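**Gripper trials - progress note for Ingeborg Haberkorn, Mosirmont**
Period to end of December. Short one, sorry, writing between runs. 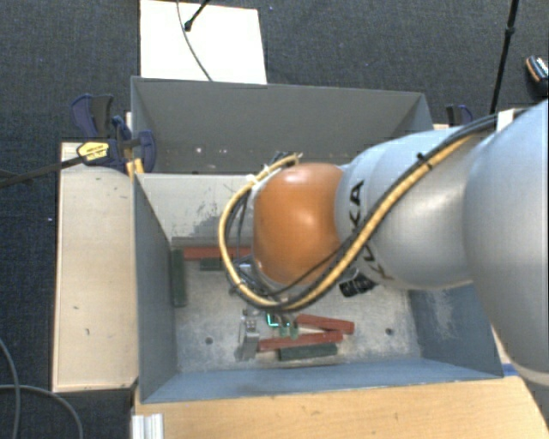

Gripper from Olwood went on the KUKA first, the Tunuden one follows. Same picking task for both, red and green blocks out of the grey bin, so the numbers can be compared. Total attempts logged so far 2751, nearly all on the Olwood. Main worry is the cabling - the hose and black cables loop right round the orange wrist cover and we think that limits how far we can turn near the bin walls. Nhàn is re-routing it. Blocks lying close together are still the slowest picks.

Done:
- mount plate and wiring, Ngân Đinh
- logging script, now stable (was loosing rows on restart)
- 6 of the 7 block layouts

Not done:
- layout seven, long block tight to the wall
- Tunuden controller - waiting on firmware, chased twice

Spend is on plan. Need a yes from you on 2 spare sets of fingertips, quote is with Uyên Diệp. Full table of reults comes with the next report.

Ánh Lâm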